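Session 4 handout: looking after the wrist camera on the tabletop arm

Hi all, these are my notes from the October session, tidied up a bit for those who missed it. Everything refers to the small arm we run on the Corerbridge course. Bring this with you next time, you'll be doing the whole routine yourselves.

1. Before you touch anything

Park the arm in its rest pose, then switch off at the supply and wait for the joints to go slack. Hold the forearm while you do it! It drops faster than you think, and I have the bruised knuckle to prove it. Deividas asked if the software stop is enough. No. Power off at the supply, every time you have fingers near the gripper.

2. Screws

Check the mounting plate screws by hand, with the short driver from the Rellness kit. Snug is fine. I used to crank them down hard and all I got was a stripped head and an afternoon with an extractor (sorry, Laimutė, that was your driver). If a screw turns freely, take it right out and look at the thread before you put it back. Then wiggle the gripper finger gently side to side. A little play in the joint is normal, play at the plate is a fault and goes in the log.

3. Lens

Blower first, then the soft cloth, and no spray on the lens itself. Spray goes on the cloth if you really need it. Check the cable too: move the wrist by hand through its full turn and make sure nothing pulls tight. There should be a loose loop left over at both ends of the travel.

4. Camera settings

Power back up, open the live view and turn off auto exposure. Start at 50 and go down from there until you can see detail in the brightest part of the table. People always want to go the other way, because a brighter picture looks nicer on the screen – but a washed-out patch tells the software nothing, and a slightly dim block is still a block.

Do this at the time of day you plan to work. I set ours up at nine in the morning once, felt very pleased with myself, and by three in the afternoon the picks were all over the place.

5. Check view

Put out a few test objects, some pale and some strongly colored, with clear space between them. Move the arm to the check pose and save one still. Look for three things: glare, dark insides of cups, and how much of your own gripper you can see. The gripper should sit along the bottom. If it has crept up or shifted since the last still, go back to step 2, as the plate has probably moved.

6. Log

Write down the exposure value, anything you tightened and the name of your still. Our last one is 194. Rasmus has the log sheets.

For next time: read the Clurkham notes on hand-eye calibration, first half only. Then mark up the still below with where you'd expect trouble and bring it along.
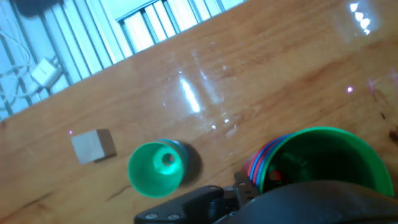
Fig. 1. Wrist camera view with cube and cups. Note the glare on the varnish and the shadowed inside of the large green cup.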